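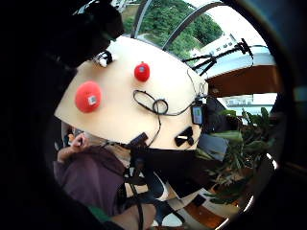

Notebook 5, p. 54

February, started 10.40

Second round with the hand-held gripper under the glass roof. Thijs wanted data from a place with daylight and plants, as everything up to now came from the bench upstairs and the policy falls over as soon as the light changes. The dome head is the reference object for this set. Big smooth pale surface, very little texture, so the tracker has only the felt pieces, the eye, the bow tie and the cable to hold on to.

Method as agreed with Nandini: approach from above, slow pass over the dome, pause, back off, repeat from the other side. No touching the felt. Wrist kept as level as we can manage.

Totals after this morning: 264 passes recorded, 3281 on the project so far. Balakrishnan ran the pose recovery over lunch. Passes that keep the red felt in view hold their track well. Passes that drift right over the bare part of the dome lose it, then pick up again on the roof ribs. I had expected the roof to hurt us. It helps – the ribs are dark and don't move, and the wide lens sees plenty of them.

The leaves are a different matter. Venkatesh thinks the plants are giving false matches when the air handling is on. Need to check against the fan log before we blame them.

Fingers getting into the top left of the view again. Same thing as on p. 51. Mask drawn for it but it is too generous and throws away good points near the eye. Sepehr to redraw it tighter and rerun on the Iser machine.

Also tried the Haner calibration in place of our own. Slightly worse towards the rim, no difference in the middle. Going back to ours.

To do:
– rerun the lost passes with the tighter mask
– one set with the blinds half down, if Savarby can get us the key
– ask Gisler about a shorter grip so the hand sits further back
– label the left and right passes separately, they are mixed in one folder at present

Stopped 15.20, sun too low on the glass.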